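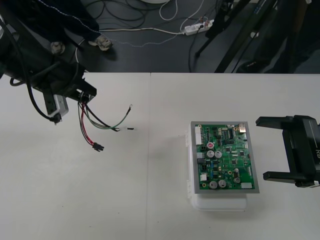
Tokgöz Tannery open day

The tannery opens its doors one Wednesday in March, and this year I finally got a place on the morning tour. You have to write ahead. I sent my letter in the fall and had a reply from Dilek Öztürkmen, who runs the office, with a slot at 9:30 and a note to wear shoes I did not care about. That was good advice.

Tokgöz makes vegetable-tanned leather, mostly cattle hide with a little goat. They sell to saddlers, bookbinders and a couple of shoe workshops. I bind books on weekends and have bought their goat for years through a dealer, so I wanted to see where it comes from.

The bus from town stops at the bottom of the hill and it is a steep walk up. If you drive, there is parking behind the salt shed, but it was full by the time I passed it. Coffee and rolls were set out in the old weighing room. There were 16 of us in the group. Most were in the trade. I talked for a while with Gerasimos Christodoulou, who repairs accordions and buys leather for the bellows corners. He had come a long way and had already been to one other tannery that week.

Our guide was Yavuz Gökçe, the foreman. He started at the salt shed, where the raw hides come in folded and salted. They are checked for cuts and brand marks, weighed, and sorted by size. He opened one out on the floor and showed us the growth marks at the neck and the thin areas at the flanks. I had always cut around those without knowing why they were there.

After that we went to the soaking pits and the lime yard. The smell is strong but you get used to it in a few minutes. The hides are soaked to get the salt and dirt out, then go into lime to loosen the hair. They move them by hand with long hooks. Two men were working the pits while we watched, and neither of them looked up. The hair goes to a plasterer who mixes it into wall plaster.

The fleshing room was loud and we were given ear plugs. Next to the machine they keep one of the old beams, a sloping curved block that a man would lean over with a two-handled knife. Berkay Akbulut still does the goat skins on it because he says the machine tears them. He did one for us. It took him a little over ten minutes and the skin came out even all the way across. He let anyone who wanted to try the knife on a scrap. I tried and put a hole in mine.

The tan yard is the biggest part of the place. The pits are sunk in the floor with planks between them, and you walk in single file. Each row is stronger than the one before, and a hide works its way along from weak liquor to strong. They use oak bark and some chestnut. Heavy sole leather stays in for more than 100 days. Goat is much quicker. Yavuz tests the liquor with a float gauge but he also tastes it, and offered us some. Satish Vashisht, who teaches saddlery at a night school, took him up on it and said it was like very old tea.

Drying is done in the loft, on racks, with slatted shutters on both sides. They open and close the shutters by hand depending on the wind. No heat is used except in the worst of the winter. I liked the loft best. It was quiet and it smelled the way a new book does when the leather is fresh.

Last came finishing, where the leather is oiled, set out flat with a blunt blade and, for some orders, dyed. They had the color cards out. The dark green I use is being dropped because the dye maker stopped selling it. There is a replacement called Eto that is a bit bluer. I bought two skins of the old green while they had it, and one of the new to try.

The shop is in the front building and takes cash only. Seconds are sold by weight out of bins by the door. They are good value if you are cutting small pieces, but go through them carefully, as some have dry patches that will crack. Whole skins are priced by the square foot and Dilek measures them while you wait. She also has the price list for mail orders, which start at 5 skins.

The tour ran until just after noon. It was supposed to be 2 hours but there were a lot of questions in the tan yard. The stairs to the loft are narrow and steep, and there is no other way up, so anyone with bad knees would have to miss that part. The planks in the tan yard are slick too.

Lunch is not included. There is a soup place across from the bus stop that does lentil and tripe. I had the lentil. The return bus goes once an hour, at ten past.

For next year, write in September. They only take one group in the morning and one in the afternoon, and Dilek told me the afternoon fills first.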